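Swapping grippers, part two

I said in December that I would write up the gripper comparison once I had numbers for both. It took longer than planned, mostly because the adapter plate for the second one came with the wrong bolts and I had to wait for a replacement set.

The two grippers are the Skaron two-finger and the Tefera. Both are parallel type, both bolt to the same arm, and both talk to the Grestus controller without extra hardware. The Tefera costs a good bit more. I wanted to know if I would notice the difference on simple work, so I kept the task dull: foam cubes, shallow plates, match the color. Eun-ji Ji wrote the task script and I changed very little in it apart from the approach speed.

I ran the task in blocks of 20, with the cubes moved to new spots between tries. Some blocks started with a cube right up against a plate, which I expected to be the hard case. The far finger has to come down close to the rim, and if it touches, the plate slides and everything after that is off. 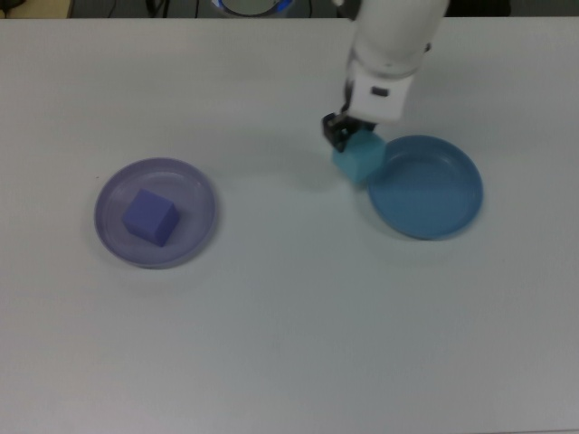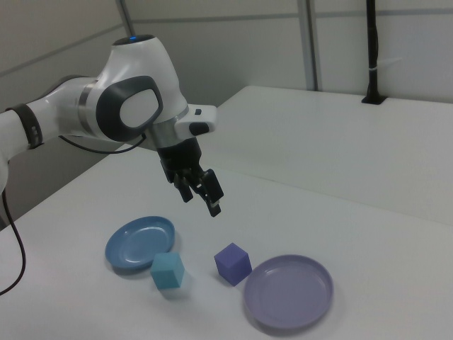

Blue and purple cubes, each with a plate to match.

In the end I had 174 tries logged across both grippers. I threw out the ones where I had bumped the table or started from the wrong pose, and I didn't count those in the total.

The Skaron did better than I thought it would. Foam is forgiving, and as long as the fingers closed somewhere near the middle of the cube it held on. Where it lost points was release. It opens fast, and with a light cube that can mean a small kick sideways as the pads let go. I slowed the opening in the controller settings and most of that went away. I should have done it on the first day.

The Tefera has the softer release out of the box and a better force reading. It is also bulkier at the wrist, and I had to tilt it more to get at cubes near a rim. That cost me two evenings of redoing approach poses, and I'm still not happy with one of them.

Cycle time was close enough that I wouldn't pick one over the other for it. Noise, same.

The cameras made more trouble than either gripper. The light blue cube next to the blue plate was the worst pairing for the color check, and late in the afternoon the script would sometimes treat them as one blob. Eun-ji narrowed the color range and added a size limit. I also turned off auto exposure - that helped more than I expected.

For now the Skaron is going back on the arm. The Tefera came on loan from Cirkmont and I have it for another couple of weeks, so I'd like to try it on something harder than foam before I box it up. Small glass jars, probably, and then a few things with odd shapes if the jars survive.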